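Section 3. Setting up the table and recording your demonstrations

I wrote this section after my second week with the Tarklow kit, when I'd made most of the mistakes already, so please borrow them instead of making your own. You should have the arm bolted down and the wrist camera plugged in by now (that's Section 2). What we're doing here is getting good demonstrations into the training set, and good mostly means varied.

Before you start

Have the stop button where your free hand falls on it. I keep mine on the left. Wipe the table, turn off any lamp that flickers, and clear the disk - a full session fills more of it than you'd think.

Caution: keep your fingers out of the gripper while the arm is live, even when it's holding still. Holding still is a motor working.

Laying out the table

1. Put the mat down first and leave it wherever it lands. I used to line it up with tape. Matúš Bednárik peeled my tape off and he was right, the policy we trained on the taped layout went to pieces when the mat moved by a hand's width.

2. Add the thing you want picked up. Long, thin things are the hard cases for our method, so give them plenty of turns.

3. Add clutter. Cups, scraps, small odds and ends, on the mat and off it. Tip a cup over now and then.

4. Jog the arm down until the wrist view takes in the target with both fingers showing. If a finger hides the whole target, back off and come in from another side.
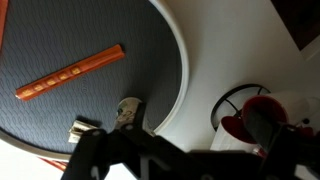

5. Check the exposure. Pale tabletops fool the automatic setting, and dark mats fool it the other way, so I lock it by hand once I can make out the surface of the mat and the bare table at the same time. Shadows from the gripper are fine, leave them in.

6. Type the layout name into the Doležal logger. Anything will do as long as you'll know it again in August. Mine are named after soups.

Recording

7. Press Record, wait for the beep, then move. If you move before the beep you lose the start of the reach and the trimming script throws the whole run away (ask me how I know!).

8. Reach, close, lift, hold for 3 seconds, put down, open. Don't try to be elegant. If you fumble and recover, keep it, because recoveries are worth a lot in this method.

9. Press Stop and mark the run as a success, a fumble or a failure. Do it straight away, while you remember.

10. After 30 runs, shuffle the whole table. Swap things over, turn the mat, move the target somewhere awkward.

Note: 200 runs is enough for a first policy you can learn something from. Our full set at Flallstead has 2233, and I'd say about half the benefit came from the reshuffling. That's my hunch from watching it, mind you, I haven't tested it properly.

What we found, in short

We trained two policies on the same number of runs, one from tidy tables and one from messy ones. The tidy one looked lovely on tidy tables and grabbed at air elsewhere. The messy one was slower to learn and a bit timid on approach, but it coped with layouts it hadn't met. Neither is good with thin things lying flat. The fingers tend to close a shade too high, and I'm still trying a lower approach angle for those.

If the wrist view freezes

Stop the arm first, then reseat the cable at the camera end. If that doesn't help, restart the logger. Runs recorded during a freeze have to go, so look through the last few before you carry on.

Once you have your first set, copy it to the Brundon folder and go on to Section 4, where the training settings are.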